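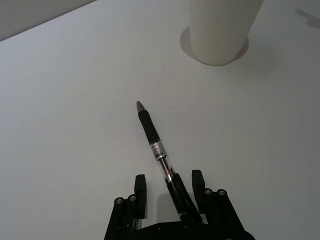 ## 3. Image review by remote searchers

Figure 1. White object on a white surface, with shading at the base.

Aerial searches now produce far more pictures than the field team can look at. In the Bakke trial we sent the pictures to people at home, who marked anything they thought a ground team should check. The trial ran in March over two valleys, Nosturine and Velent, both partly under snow.

Each picture was shown to 3 reviewers who could not see each other's marks. A mark went to the search desk when at least 2 of them had placed it on the same spot. Reviewers worked in blocks of 30 minutes and could stop at any time. The review pages were served by Pumari, a program written for an earlier search and changed very little for this one.

### 3.1 Low contrast

Pale objects on pale ground gave the most trouble. The outline of such an object can be faint, and reviewers often went by the shadow where it met the ground (compare Fig. 1). Under flat cloud the shadows were weak and reviewers disagreed more. We did not adjust the contrast of any picture before review. Stellan Lie tried this on a small set and found that it also brought out rocks and old ski tracks, so the desk received more false marks.

Dark clothing on snow was easy for most people. The same clothing under trees was not, and several reviewers wrote in the comment box that they had skipped wooded areas altogether. The instructions did not say what to do in that case. We have since added a "could not judge" button, but it was not in use during the trial and the results in Section 4 do not include it.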